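Print this thread | E-mail this thread

Exposed pipes in the back room — box in or paint?

Posted by kendra_m, 30 July 2019
We took over the back room at Bornstead in May and I'm trying to make it nicer to sit in. White ceiling, pipes along the top of the wall. The quote from Bozkurt for boxing them in is $2,806 with paint. Is that money well spent?

tdolan44
No. Box them in and you lose height over the windows, and the first time a joint drips you're cutting drywall. Paint them the wall color and leave it.

Mirkeck fan
Disagree with tdolan. I boxed mine in 5 years ago with a removable panel and have had no trouble. Collects a lot less dust too. Depends how many bends you have. Every bend is labor.

tdolan44
A removable panel never sits flush after you've had it off twice.

Nurhan Ersoy
What are the windows like? If the frames are dark, people look at those first. I would spend the money on lighting. I paid $538 for 4 fixtures and an electrician, and the pipes stopped bothering me.

kendra_m
Black frames, three windows. Lighting is one long fluorescent plus whatever comes in. The pipes are white already, so paint would only freshen them up. They do bend toward the right, so Mirkeck fan's point about labor probably applies. The light wood table by the windows stays. I put the pink flowers on it and that end already looks better. 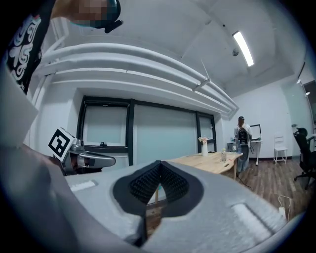 tdolan44 wrote back that white on white is fine and she should ask Bozkurt for a price on paint alone before deciding anything.

Mirkeck fan
Get a second quote at least. Kendholm did mine and they split out materials and labor, so you can see what the bends cost you.

kendra_m
Will do. Leaning toward paint and a new light for now. Does anyone know if you have to sand old radiator enamel or just wash it?

Nurhan Ersoy
Wash, light sand, wash again. Heat off the day before.

Print this thread | E-mail this thread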